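Ticket 881: Broadband drops out in back bedroom, Willix extender will not stay paired
Opened by: Osaze Okeke
Status: Closed

Connection in the back bedroom drops several times an evening. The router is a Pelico in the front hall. The extender is a Willix, plugged in on the landing. Both worked together until the router updated itself on 18th November.
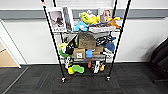
The landing light on the extender goes from green to amber, stays amber for a few minutes, then goes green again. While it is amber the laptop says "connected, no internet". My phone does the same. In the hall everything is fine. I have turned both boxes off and on more than once.

Reply from Lawal Garba, support
Thanks for the details. Please log in to the router and tell me the firmware version, which channel the 2.4 GHz band is using, and whether "Smart Steering" is on.

Osaze Okeke
Firmware ends in 259. Channel says Auto (11). Smart Steering is on. I don't remember turning it on.

Lawal Garba
The update switches it on by default. It tries to move devices between bands and it treats the extender as a device, so the extender gets pushed off and has to join again. Please do this in order:
Turn Smart Steering off and save.
Set the 2.4 GHz channel to 1 instead of Auto.
Restart the router and wait for the lights to settle.
Hold the reset button on the extender for 26 seconds, then pair it again using the button on the router.

Osaze Okeke
Done, but pairing failed twice. Amber light, then red.

Lawal Garba
Check the security setting. If it says WPA3 only, change it to WPA2/WPA3 mixed – that model of extender can't join a WPA3 network.

Osaze Okeke
It was on WPA3 only. Changed it and it paired first time. Will leave it running and report back.

Osaze Okeke
No drops for 3 evenings. The bedroom is slower than the hall but it was always like that. Happy for this to be closed.

Lawal Garba
Closing. If the router updates again, check Smart Steering first – the setting may come back on.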